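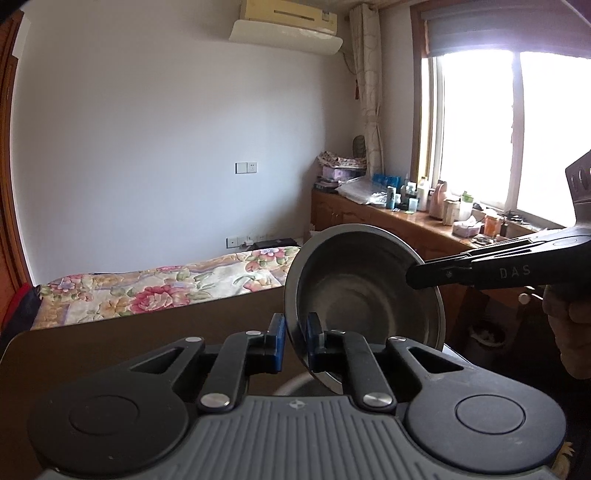
Ravinder had the bedroom until four o'clock. After that his aunt wanted it back, and she had said so twice, once at breakfast and once through the door.

He was paid by the accepted example. Dastell sent the grippers in a padded case with a charger and a laminated card, and every morning the task list came to his phone. April was bowls. Pick up the bowl, turn the bowl, set the bowl down. The list called it "rim grasp, two hands, reflective." He had done cups in the weeks before, and towels before that, and he had liked towels best. A towel could be folded badly and still be a fold.

The bowl was steel and came from the kitchen. His aunt had asked what was wrong with the plastic one.

"They want shiny," he said.

"Who wants?"

"The people who check."

The person who checked was named Kamonchanok Rungrueang. He knew that from the notes. She worked for Dastell in a city she had never mentioned, and her notes came in the evening, one line each, next to the example number. "Left hand too fast." "Good." "Paused with bowl in air, why?" He had paused because the phone rang. He wrote that in the reply box, and the next day the example was marked accepted.

He squeezed the left trigger and felt the jaws close on the rim. With the right he reached in until the tip touched the inside of the bowl. Then he turned it. The trick was to let the wrist do it and keep the elbow down. When he started he had held his elbows out like a man carrying two buckets, and his shoulders had hurt for a week.

He set the bowl on the table, opened both hands, counted to two, and started again.

By noon he had done 50. He ate rice at the kitchen counter and looked at the notes from the night before. There were 7 rejections, which was a lot for him. All of them had the same line: "Bowl slides before grasp closes."

He went back and tried it slowly. She was right. The table was smooth, and if the lower jaw touched first it pushed the bowl an inch before the upper one caught it. He had stopped noticing. He would push, follow, and grab, all in one motion, the way he would have with his fingers.

He typed into the reply box: "Can I put a cloth under it?"

He didn't expect an answer before evening, but the phone buzzed while he was rinsing his plate.

"Please don't," she had written. "Keep the slide if it happens. I talked to the training group. The arm here does the same thing on our table and doesn't know how to follow the bowl. I am changing your 7 to accepted."

He read it standing up. A second message came in under the first.

"Example 711 is the best one. You almost lose it and then you don't. Can you do more like that?"

He went and found 711 on the laptop. It was nine seconds long. The bowl skidded, the left hand went after it, missed, tipped it up on its edge, and caught the rim on the way back down. He remembered it now. He had said a word out loud and had been glad there was no sound on the recordings.

He played it three times, then shut the laptop and put his hands back through the grips.

It was harder than he thought it would be. If he tried to miss, he missed like someone trying to. The first ten looked stupid and he deleted them. After that he quit trying and just worked faster, and some of the bowls slid and some didn't, and he went after the ones that did.

At ten to four his aunt knocked.

"One more," he said.

She opened the door anyway and stood behind him with her arms folded. He closed the jaws. The bowl moved, and he moved with it.

"You nearly dropped that," she said.

"I know," he said, and set it down, and counted to two.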